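Label tape on petri dishes – how do you keep it readable and get it off again?

Home & Classroom Labs > Supplies and Storage

I help out with the microbiology corner of a shared teaching lab, and somehow I've become the person who labels everything.

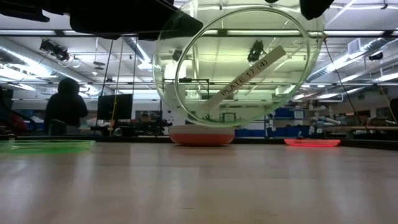 So my system, if you can call it that, is white label tape with black capitals, one strip per dish. Each dish gets its plate number and then the group number in parentheses. There are 40 dishes in the current set and 6 groups using them, and until a few weeks ago it all worked fine. I print a batch on a Tuesday, stick them on and forget about it.

Two things are bugging me now. First, some people want the strip straight across the flat face of the dish, some want it on the lid only, and I tend to slap it on at an angle when I'm in a hurry. Plate 17 is a good one to complain about, because it belongs to group 4 and they keep asking me why they can't see the middle of their dish. Fair enough! A strip across a clear dish does cover up a lot of what you want to look at. But the side wall is so shallow that my tape hangs over it, and then the ends lift and catch on the next dish in the stack.

Second, we reuse some of the dishes for non-living stuff (color mixing, seed sorting, little crystal projects), and the tape leaves a gummy stripe behind. I tried scraping with a fingernail, then with the edge of an old library card, and now I have a couple of dishes with scratches AND glue. They used to be so nice and clear.

We also have some red and orange dishes, plus a green tray I use for sorting, and I've been wondering if I should give up on tape and go by color instead. The cartridges are Clasar brand if that matters, the standard ones. I didn't pick them, there was a drawer full when I got here.

What do you all do? I'd love to keep the printed labels if I can, my handwriting is terrible and everybody knows it.

Posted by tapeandtweezers

benchmouse_

Oh I have been through all of this, so here goes.

Placement first. Label the bottom half and not the lid. Lids get swapped. Two people open two dishes side by side, the lids go back on the wrong ones, and now your labels are lying to you. If the strip is on the part that holds the stuff, it can't wander off. (If you want something on the lid too, fine, but make it a second label with the same number.)

Then get narrower tape. A lot of label makers will take a skinnier cartridge than the one they came with – check the inside of the cover, mine had the widths molded right into the plastic. Print it small and run it along the outer edge of the base, following the curve, so the middle stays clear. It won't lie perfectly flat on a curve if the strip is long, so keep the text short. I'd drop the word PLATE completely. If every single thing in the rack is a plate you don't need to say so, and "17 (4)" takes up a lot less room. Group 4 will get their window back.

For the lifting ends, snip the corners round with scissors before you stick it down. It sounds fussy but square corners are what catches. And wipe the spot first and let it dry all the way, because fingerprints are enough to make tape let go on plastic.

For the glue that's already there, I use cooking oil. Really! Dab some on, leave it while you do something else, then rub it off with a soft cloth and wash with dish soap and warm water. You may have to do it twice. Please don't reach for acetone or nail polish remover if your dishes are polystyrene, it'll turn them cloudy or just plain melt them. Rubbing alcohol is usually okay for a quick wipe but I wouldn't soak anything in it, and I'd test it on one of your scratched ones.

Scratches I can't help with, sorry. I put mine in the seed sorting pile where it doesn't matter.

One more thing while I'm rambling – anything that has had cultures in it shouldn't go back into the craft pile at all, glue or no glue. You said non-living stuff so I'm guessing you already keep them apart, but say it out loud to whoever does the washing up.

fernandflask

just use a marker lol. fine tip permanent, write on the bottom near the rim, comes off with rubbing alcohol when you're done. I've never bought a label in my life. If your handwriting is bad write slower

The blue Nepia ones are the only ones I like, the black ones in our cupboard always dry out.

quietcentrifuge

I'd go along with most of what benchmouse_ said, but I want to speak up about the color idea, because we tried it and it was a mess.

We gave each group its own color. Lovely for the first week. Then one group needed an extra dish and there weren't any left in their color, so they borrowed one, and by the end of the month the colors meant nothing and we were back to reading labels anyway. Also, if you're growing or mixing anything where the color of the contents matters, a red dish is a pain. Everything in it looks red. Keep the clear ones for looking through and use the colored ones for holding things.

Where color did work for us was the trays. Each group has a tray, their dishes live on it, and you can spot it from across the room. So your green tray could be the start of something.

About the angle, I wouldn't worry too much if they're only on for a day or two. If a crooked strip can be read, it can be read. What I'd do before the next batch is ask the groups where they need to look, and leave that part bare. Ours mostly wanted the center and didn't care about anything else.

Oh, and peel the tape while it's fresh if you can. Ours got left on over a whole break and the backing split into layers when we pulled it, which was an afternoon I won't get back. A hair dryer on the low setting softened the worst of it – low, and keep it moving, these things warp.

tapeandtweezers

Thank you!! The oil worked on three out of four, and the last one is soaking in a second round now. I also found a narrower cartridge at the very back of the drawer, so the next set is getting skinny labels around the edge with no PLATE on them. I'm going to ask about the trays as well. Still not writing anything by hand though, sorry fernandflask.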